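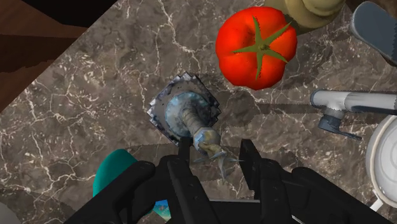 El simulador de Bromormont: pinza negra, encimera de mármol, un tomate y una pieza de metal con muchas puntas.

Bromormont, paquete de simulación para celdas de recogida. Nota: 7 sobre 10

En el almacén de menaje de Lundonow preparamos pedidos de cocina y baño, de ahí los grifos. Hace 8 meses la dirección decidió que el brazo de la línea de picking se entrenara primero en pantalla y compró la licencia de Bromormont. Lo uso a diario desde marzo y opino con conocimiento de causa y cierto cansancio.

Lo bueno: los reflejos del grifo cromado convencen, las sombras caen donde deben y el mármol tiene más vetas que el vestíbulo de la central. Cambiar un objeto de sitio lleva segundos. Con Halliday, el programa anterior, daba tiempo a bajar a por café, y alguno lo echa de menos por eso.

Lo malo: el catálogo. Trae 193 objetos y parece elegido por un chamarilero. Hay piezas, como esa de base dentada y eje retorcido, que en Lundonow no hemos vendido jamás y que ningún compañero ha sabido nombrar. En los partes figura como «el erizo». Importar artículos propios se puede, con paciencia y un manual traducido a ratos.

Luego está lo que cambia para la plantilla, que el folleto despacha en una línea. Éramos 20 en preparación y seguimos siendo 20, conste. Pero tres hemos pasado de empujar carros a revisar agarres sentados, marcando «válido» o «repetir» hasta que se nos seca la vista. La espalda lo agradece. El sueldo no se ha enterado. Los de la línea preguntan si ya hemos aprendido a coger tomates, y la categoría profesional del puesto sigue «en estudio».

En la nave de Cluscombe lo instalaron sin formar a nadie y lo tienen parado. Pidan el curso por escrito antes de firmar. Y sillas decentes, que no vienen incluidas.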